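Section 5: Setting up a class reading record

This section applies to the Skerken Reader classroom edition. It covers creating a class, adding pupils, assigning the first set of texts and printing record sheets. Installing the program on the school network is dealt with in Section 2. Marking and reports are dealt with in Section 7.

5.1 Before you start

You will need:

A teacher account with editing rights. Accounts marked "view only" can open a class but cannot create one.
The class list, either on paper or as a comma-separated file exported from the school's own records system.
The school code shown on the licence letter.

One licence covers up to 200 pupils. Pupils who have been archived do not count towards this total. Pupils who have been suspended do.

Caution: Do not create a second class with the same name in order to correct a mistake in the first. The two classes will share a set of record sheets and the entries cannot be separated afterwards. Rename or delete the first class before going on.

5.2 Creating the class

1. Sign in and choose Classes from the left-hand menu.

2. Select New class. A blank form opens.

3. Type a class name of no more than 14 characters. Letters, numbers and spaces are accepted. Full stops and slashes are not.

4. Choose the year group. This sets the starting level for all pupils in the class and can be changed for single pupils later (see 5.4).

5. Choose the record period. The choices are Weekly, Half-termly and Termly. Weekly records run from Sunday to Saturday and this cannot be altered.

6. Select Save. The class appears in the list with a grey marker, which turns green when the first pupil is added.

Note: If the Save button stays grey, the most common cause is a space at the end of the class name. Delete it and try again.

5.3 Adding pupils

Pupils may be typed in singly or brought in from a file. Both methods can be used in the same class.

To add pupils singly:

1. Open the class and select Add pupil.

2. Enter first name, surname and pupil number. The pupil number must match the one in the school's records, including any zeros at the front.

3. Select Add another, or Done to return to the class page.

To bring in a file:

1. Check that the file has its columns in the order first name, surname, pupil number. A heading row is allowed but must be the first row.

2. Open the class and select Import.

3. Find the file and select Check. The program reads the file without saving anything.

4. Look through the results. Rows in amber have a missing or repeated pupil number. Rows in red cannot be read at all.

5. Correct the file, save it and select Check again. When no red rows remain, select Import now. Amber rows are brought in but the pupils cannot sign in until the number has been put right.

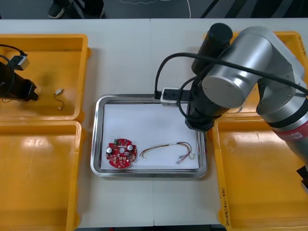
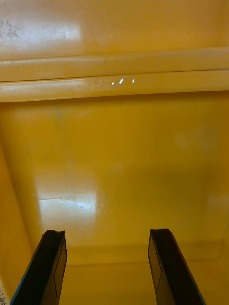

5.4 Changing a pupil's starting level

Levels follow the Brandham scale, which runs in single steps from 1 upwards. A change to the starting level takes effect at the next sign-in and does not alter records already made.

1. Open the class and select the pupil's name.

2. Select Level, then Change.

3. Choose the new level. A move of more than two steps brings up a message asking for confirmation.

4. Select Save.

Note: Where a pupil has joined from another school using the program, leave the level as it is until the transfer record has arrived. The incoming level replaces whatever has been entered by hand.

5.5 Assigning the first texts

The classroom edition is supplied with 146 short texts in two collections. The Farton collection is made up of stories and the Wunderlich collection of information texts. Each text has a main idea question and a set of supporting detail questions.

1. Open the class and select Texts.

2. Choose a collection. To use both, tick the box marked Mixed.

3. Tick up to 5 texts. Further texts can be added once at least one has been completed by the whole class.

4. Choose whether pupils see the main idea question before or after reading. The setting is After unless changed.

5. Select Assign. Pupils already signed in must sign out and in again before the texts appear.

Caution: Removing a text after pupils have started it deletes their answers. To stop further work on a text but keep the answers, use Close – not Remove.

5.6 Printing record sheets

1. Open the class and select Records, then Print.

2. Choose One per pupil or Whole class. The whole class sheet prints across the page, so set the printer to landscape.

3. Tick Show levels if the sheets are for staff use. Leave it clear for sheets going home.

4. Select Preview and check that long surnames have not run into the next column. If they have, choose Small text.

5. Select Print.

Sheets printed before the end of a record period carry the word "Part" in the top right corner. To print a finished sheet, wait until the period has closed or close it by hand under Records, Close period. A period closed by hand can be reopened only by the school's main account.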